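Naming Pale Colors in Product Data
Speaker notes, Kidus Negussie
Flallitthorpe, December 9, 2019

Slide 1. Title
Leave up while people sit down. Mention that the slides will be posted with these notes. Questions at the end, except for questions about terms, which can interrupt.

Slide 2. Scope
The talk covers the color field in a product record: what goes in it, who fills it in, and how two records are compared. It does not cover paint mixing, print proofing, or color trends. Most of the material comes from the cleanup of the Yimer housewares catalog, which started in July. Gadisa Dinsa did the import work and Debora Parisi wrote the first version of the term list. I did the comparison rules.

Define "pale" now, as the word gets used loosely later. In this talk a color is pale if it has high lightness and low chroma. Pastel is a trade word with no fixed limits. I will avoid it except when quoting a supplier.

Slide 3. The starting state
The Yimer color field was free text. It accepted anything up to 40 characters, and anything longer was cut without a warning. The field held 300 distinct values for housewares alone. Read a few from the slide: "mint", "Mint ", "lt. green", "light-green", "seafoam/white", "see photo".

Point out the trailing space in the second value. The search index treated it as a separate color. Customers filtering on mint saw one group of products and missed the other.

Pause on "see photo". It was a common value, entered by people who had a deadline and a required field.

Slide 4. Three kinds of color name
Basic terms: red, blue, green, gray, brown and so on. Most speakers of English agree on these in the middle of the range and disagree near the borders.
Modified basic terms: light blue, dark brown, grayish green. Built by rule. They can be sorted and translated.
Trade names: oatmeal, sea glass, ballet. Owned by the supplier in practice. They change from season to season, and the same name can move to a different color.

The catalog needs the first two for search and the third for display and reordering. The old field mixed all of them. The fix was to split the field. This sounds obvious, but the split took longer than the rest of the project because the reorder system at Takis read the old field directly.

If asked: Takis is the wholesale side. They match on trade name and supplier code together, so a cleaned-up trade name breaks the match. We kept the supplier's spelling, errors included, in its own field.

Slide 5. Why pale colors are hard
Go slowly here. It is the center of the talk.

Hue is an angle. In a color space with a neutral axis in the middle, the angle is measured around that axis. When chroma is high, the point sits far from the axis and a small measuring error barely moves the angle. When chroma is low, the point is close to the axis and the same small error can swing the angle a long way. At zero chroma the angle has no meaning at all.

In plain terms, a strong green gets called green by everyone. A very pale green may be called green, white, gray, cream or pale blue, and each person is giving a fair report of what they see. Surroundings matter too. A pale item next to a strong yellow one tends to look cooler than the same item alone. On a warm brown background a neutral gray can look slightly blue.
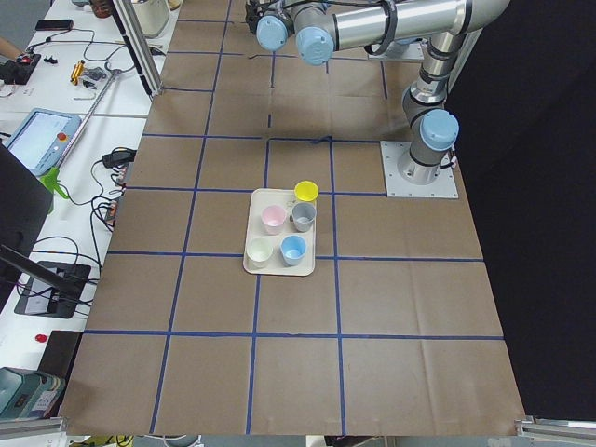 The background effect has a practical result for data entry. Staff who name a color from an item in hand and staff who name it from a supplier picture are working under different conditions, and their names should not be merged without a record of which was which. We added a source field with four allowed values: physical item, supplier picture, supplier text, instrument. The default is blank. An earlier version defaulted to supplier text and the field became useless within a day.

Slide 6. Light source
Two materials can match under one lamp and differ under another. The term is metamerism. It comes up with plastics and glazes meant to match each other in a set, because the pigments are different even when the target color is the same.

The Bumis warehouse has mixed lighting. The receiving bench is near a loading door and the shelves are under older tubes. Shinji Miyazaki compared names entered at each place for the same stock. The bench names leaned blue and the shelf names leaned yellow. We moved color entry to the bench and fitted one daylight-type lamp there. Door closed during entry. The lamp has a replacement date written on its housing.

Do not claim that the lamp solved the problem. It made the errors more consistent, so they could be corrected later as a group.

Slide 7. The term list
Show the list. Read only the rules.
One basic term, required.
One lightness modifier, optional: very light, light, dark, very dark.
One hue modifier in the form ending in -ish, optional. It may not repeat the basic term.
No slashes. An item with two colors gets two entries and a flag.
"White" and "off-white" are separate. Off-white takes a hue modifier when the clerk can see one, and takes none when the clerk cannot.
"Cream" is allowed as a basic term. Debora argued for this and she was right. The rule-built alternative was "very light yellowish off-white", which broke the display on small screens and which people refused to select.
"Gray" is the stored spelling. "Grey" is accepted in search and never stored.

Expect a question on pink. Pink is a basic term in English even though it can be described as light red. We store pink. The French and Spanish labels are translated from the term, so this causes no trouble there.

Slide 8. Neighbor terms in search
A term list makes storage consistent. It leaves the customer problem where it was, as the customer has not read the list. Someone who wants the pale green version may filter on green or on white.

The comparison rule uses a neighbor table. Each pale term lists the terms it is often confused with. A search on one term returns exact matches first and neighbors after them, under a separate heading. Neighbor links only run between pale terms and neutrals, or between pale terms next to each other on the hue circle. Strong colors have no neighbors. We tried giving them some and the results for red filled up with orange, and complaints followed.

Neighbor links go one way. Very light green points to off-white, since shoppers after the first often accept the second. Off-white does not point back, because off-white is a large group and the return link would flood it.

Slide 9. Names inside a set
Mixed sets are the worst case. The supplier lists the set once, with a trade name such as "assorted" or "soft mix". The stock is then split, and a single replacement piece has to be named by itself.

Recommendation: name pieces against each other and with the whole set in view, then check that every name in the set is distinct. If two pieces get the same name, add a modifier to the one with the lower chroma. Do not invent a new basic term to separate them.

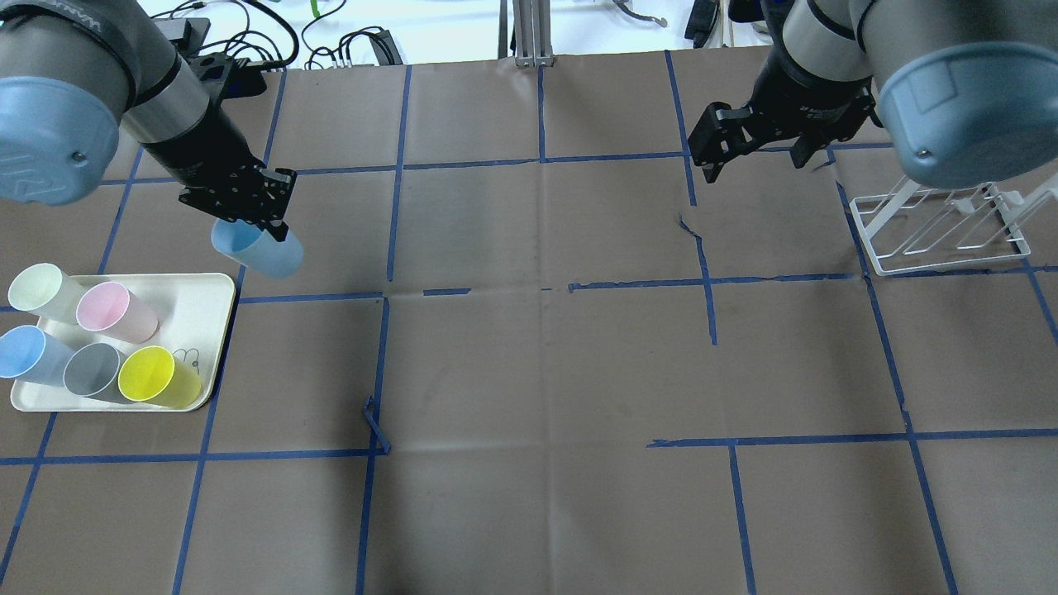 Pale blue cup held over the brown paper, with the cream tray at left.

Names given this way are relative. A piece called light blue in one set may be lighter than a piece called very light blue in another. The record therefore stores a set code beside the name, and comparison across sets uses the measured value where one exists.

Slide 10. Instruments
A basic handheld colorimeter gives repeatable numbers on flat, opaque, matte surfaces. It does badly on curved, glossy or translucent ones. Thin plastic lets light through, so the reading includes whatever is behind it. Back the sample with the same white tile each time and write down that you did.

Duván Llanos measured 200 items from the current range as a reference group. We kept to opaque items and left out anything with a texture. The group is biased as a result, and the bias is documented with the data. It is still more useful than a larger group measured carelessly.

Numbers do not replace names. A customer cannot filter on a coordinate, and a clerk cannot check one by eye. The number is there to settle disputes and to spot drift when a supplier changes material without changing the trade name.

Slide 11. What went wrong
The first import lowercased trade names. Takis reorders failed until the original file was loaded again.
The neighbor table was edited by hand and picked up a loop of links through three gray terms. Search handled it, the export script did not. There is now a check for loops before each release.
Several clerks had their own printed copy of the term list. The printed colors on those copies did not match each other. Printed lists now carry the words only.
We asked for color vision screening too late and in the wrong way. If you do this, offer it privately, and give people other fields to work on without discussion.

Slide 12. Minimum version
For a small catalog with no budget:
Split the trade name from the search color.
Trim spaces and fix the case in the search color only.
Close the list of search colors.
Record the source.
Name under one lamp.

The neighbor table can wait until there are search logs to build it from. Building it from opinion gave us a table that was mostly removed later.

Slide 13. Questions
Leave the term list on screen. If nobody starts, take up the difference between beige and cream, which had to be left out of slide 7 for time. Short version: beige has lower lightness and leans toward brown. The border we use is in the handout, on the back page, under the spelling rules.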